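Sabbagh Folding Game Table Topper, by Tetus

Home > Tabletop > Tables and Toppers > Folding Toppers

In stock. Ships from our Dilport warehouse, usually the next working day.

If you've ever tried to run a long game night on a dining table that was really built for four plates and a salad bowl, you already know why we stock this. The cards slide, the dice roll off and end up under the radiator, and somebody's elbow takes out half the resource pile in the middle of the last round. A proper gaming table fixes all of it, but a proper gaming table also costs as much as a used car and has to live somewhere. The Sabbagh is a folding topper that sits on the table you already own, gives you a soft surface with a raised edge all the way around, and goes back behind the sofa when everyone has gone home.

We've been selling toppers of one sort or another since the shop opened, and this is the one most of us have ended up with in our own homes. Mine has seen two years of weekly games, one very long campaign, a few hundred hands of rummy with my in-laws, and a jigsaw puzzle that stayed out from Thanksgiving until well into March (I don't want to talk about the jigsaw puzzle).

What it's like to play on

The playing surface is a cushioned speed cloth, which has a slightly springy feel under the fingers. You can slide a card across to the far side with a flick, and you can also pick one up without scraping at it with a fingernail, which anybody who plays on bare wood will appreciate. Dice land quietly. Miniatures stand up straight. Small wooden cubes stay where you put them unless you really thump the table, and even then they tend to shuffle over a little and stop.

The padded rail is wide enough to rest your forearms on, and after three hours of an economic game you will be glad of it. It's also just high enough to stop a runaway die. It is not high enough to get in the way of shorter players or kids, and we've had lots of families tell us that their younger ones find it easier to play here than on the bare table, mostly because things stop falling on the floor!

The Sabbagh folds in the middle. I'll be honest about the seam: you can feel it if you go looking for it with your thumb, and a card dealt very low will sometimes catch on it for the first week or so. After that the cloth relaxes and I stopped noticing. If you lay out a folding game board, try to set it squarely over the seam and you'll have a perfectly flat surface.

Setting up and putting away

Lay the topper on your table with the hinge facing down, open it out like a big book, and press the two latches underneath until they click. The underside has rubber feet that grip wood, glass and laminate. If your table has a waxed finish or you're fussy about it (I am), put a thin cotton tablecloth underneath first, and smooth out the wrinkles before you lay the topper down.

It folds to the thickness of a large atlas and comes with a zippered carry bag with a shoulder strap. Two people can carry it easily. One person can carry it too, though getting through a revolving door is a bit of an adventure, as Adi Kwok from our Dilport store will tell you.

Looking after the cloth

The playing surface is fixed and can't go in the washing machine, so most of the care is just keeping on top of crumbs and spills. Vacuum it with the soft brush attachment every few sessions. For drinks, blot right away with something soft and absorbent and don't rub, because rubbing pushes the liquid down into the foam. Plain water and a drop of dish soap will deal with soda, coffee and most kinds of dip. Red wine is harder, and we'd suggest blotting first and writing to us second.

Keep a soft cloth with your game things, the kind you don't mind getting stained, and wash it separately so the color doesn't travel.

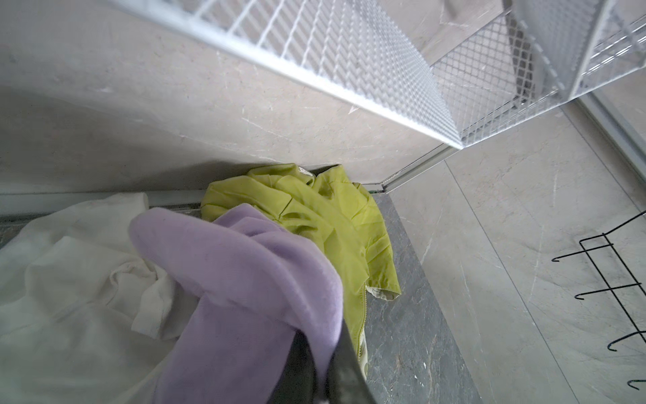 Soft lavender cloth, no print.

Let the surface air dry completely before you fold it. If you close it up damp, it will smell like a gym bag by the weekend, and that is hard to get out again. Don't use a hair dryer or leave it leaning against a heater, as the glue under the foam doesn't care for either one.

The rail is a wipe-clean material and isn't fussy at all. A damp cloth does the job.

What's in the box

Sabbagh folding topper
Zippered carry bag with shoulder strap
Spare set of rubber feet
Care card

Cup holders are not included. We carry the Grundex clip-on cup holders, which fit the rail nicely and keep drinks outside the playing area, where drinks belong. They come as a pair, and you'll find them on the Accessories page along with dice trays and card racks.

Specifications

Length, open: 2000 mm
Width: 91 cm
Weight with bag: 18 kg
Surface: cushioned speed cloth
Rail: padded, wipe clean
Colors: forest, slate, burgundy
Seats: up to eight, or six if you like your elbow room

Please measure your table before you order. The topper can overhang a little on each side, but it needs solid support under the hinge and under both latches. A table at least 800 mm wide is what Tetus recommends, and we'd go along with that. Round tables are fine as long as they're big enough, and pedestal tables are fine as long as nobody leans on the end to stand up.

Questions we get a lot

Will it work on a glass table? Yes, the feet hold very well on glass. Just lower it gently, and have a second person on the other end.

Can I leave it set up all the time? You can, and plenty of people do. Throw an old sheet over it when you're not playing, especially if you have cats. Direct sun will fade the burgundy faster than the other two colors.

Does it work for poker? Very nicely. There are no printed betting lines, which keeps it useful for everything else, and chips stack well on the cloth.

Can I write on it? Please don't! If your game uses score sheets, put a clipboard or a hardcover book underneath. Ballpoint pen leaves grooves in the foam, and ink is the one thing we've never managed to get out.

Can I buy just a replacement cloth? The cloth is bonded to the foam, so no. Latches, feet, bags and straps can all be ordered separately. Send us a note with your order number and we'll dig out the right part.

Come and try one

There's a Sabbagh in slate set up at the back of the Dilport store, and you're very welcome to sit down and play something on it. Bring your own game or borrow one off the demo shelf. Adi is there most afternoons and will happily show you how the latches work, how to fold it without pinching your fingers, and, if you let him, the rules to at least one game you hadn't planned on learning.

Delivery and returns

Because of its size the topper travels by parcel carrier and needs a signature at the door. You'll get a tracking link by email once it leaves us. If it isn't right for your table, let us know within 30 days and send it back clean, dry and in its bag. Please keep the outer carton until you're sure, as the corners need the protection on the return trip.

Tetus covers the hinge and latches against faults in normal home use. Spills, pet claws and moving-day accidents aren't covered, but get in touch anyway, since we can often suggest a repair.

Page last updated 2/8/23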